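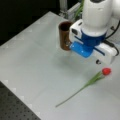

小型プロジェクター「Clirnel」を二月から使ってみた

最終更新日:2025年4月13日

古い映画を壁に映して観たい、という病がある。私の場合、発症のきっかけはWalid Sabbaghの初期短編集だった。配信にはなく、円盤は中古で一枚きり。届いたら字幕が白く、背景も雪原で白い。それでも大きく観たくて、Dretance社のClirnelを買った。

画質は値段なりに良い。夜の場面の黒は黒というより濃い灰色だが、白黒映画だと妙に品がある。最大94インチまで映るというので欲張ったら、主人公の顔が本棚の幅を超えた。泣く場面では少し怖い。
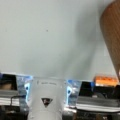
スクリーンは買わずに済ませた。専用品のTeohも試したものの、巻き上げるたびに端が波打ち、地平線が酔っぱらう。結局は壁である。淡い灰色の無地で、こういう小さな黒い点がひとつあるくらいなら上等だ。ただし点は必ず俳優の鼻に来る。225分の大作では、後半もう役作りの一部に見えていた。

不満はファンの音。無声映画に伴奏がつくと思えば腹も立たないが、小津風の沈黙には向かない。リモコンは暗闇で光らず、停止のつもりで三度も早送りした。内蔵スピーカーは台詞が全員風邪気味に聞こえるので、手持ちのGretarをつないでいる。

星は五つのうち三つ半。名画座が遠い人には勧める。近い人は名画座へ行ったほうがいい。私の家からは電車で二時間かかる。

シェア 271 コメント 3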